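How long do vending machine snacks really last past the date?

I look after the snack shelf at a small office in Uston. It's an honor box setup, one dollar a pop, and it was handed to me in January along with a key and no instructions. Last week I found a whole carton at the back of the supply closet that's past its date. Mostly chips and granola bars, with a few chocolate things. None of it is puffy or torn. Do I have to throw it all out, or can I put it on the shelf with a sign? I'd rather not poison accounting, at least not before the expense reports clear.

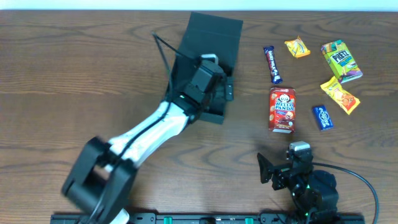

Wotden

Short version: the date on most shelf-stable snacks is the maker's guess at when the thing stops tasting its best. In the US, apart from infant formula, federal law mostly doesn't require those dates at all. So "best by" and "sell by" are about quality, and your accountants are probably safe.

What goes wrong depends on the snack. Chips go stale, and then the oil turns. If you open a bag and it smells like crayons or old paint, that's rancid oil, and the rest of that batch should go too. A month or so past the date is usually fine if the bag is sealed and has been somewhere cool. Granola bars with nuts in them turn sooner than plain oat ones. Chocolate gets a gray film called bloom, which looks terrible and is harmless. Anything with a soft filling I'd toss, mainly for the sake of your reputation.

Was the closet hot? A water heater on the other side of the wall will do more damage than the calendar.

As for selling it: please don't. Put it in a separate box marked FREE, PAST DATE and leave it by the coffee. People who would file a complaint over a dollar will cheerfully eat the same bar for nothing. I ran a shelf for an office of 200 and the free box never lasted until lunch.

Ridik

Just eat it. I had crackers from a camping bin that were 4 years old and I'm typing this.

Ozoliņš

I agree with most of what Wotden wrote, less so with the crackers. A few things from someone who used to stock break rooms:

Check with whoever owns the honor box. If a vendor supplies it, the stock may be theirs, and some will swap out old product for credit. If your office buys from the warehouse store, then congratulations, it's all yours.

Rules on selling food past its date vary by state and sometimes by city, so call your local health department before you charge for any of it. They're generally nice about it and will be thrilled that someone asked.

Food banks often take packaged goods past a best by date, but each one has its own cutoff, and most won't want one sad open carton. Call first.

Then rotate. New stock goes in behind the old stock, and you write the earliest date on the outside of the carton in fat marker. I know you know this. The person before you knew it too, and look at the closet.

Last thing, on quantity. We once ordered about 400 bars for a floor that got through maybe half that before they went hard, all to get a discount that came to less than the bars we threw away. Buy smaller cartons, and skip the trail mix with yogurt chips — it melts into a brick by summer, and then it's your brick.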